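Open Day at the Lendari Textile Works
May 6, 2018

We came by the early bus, and the yard was already full of families.
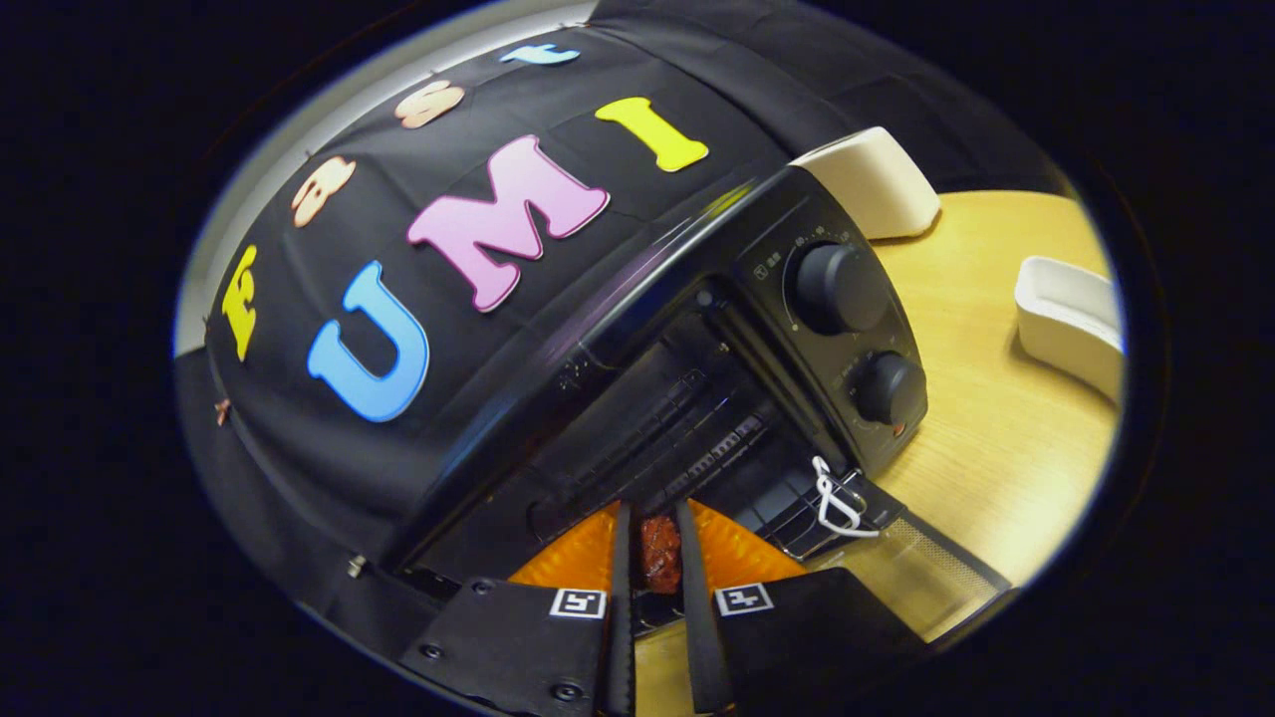

The tour started in the dyeing hall and took 2 hours with a short stop for tea. Our guide explained that the mill weaves mostly cotton for curtains, and that the oldest loom came from Brivari in a very bad state. They repaired it in February. I liked best the sample room, where 200 pieces hang on long rails and visitors may touch them.

The shop takes only cash. I bought a tablecloth, a little expensive, but well sewn. For the way back, bus 422 leaves from behind the gate.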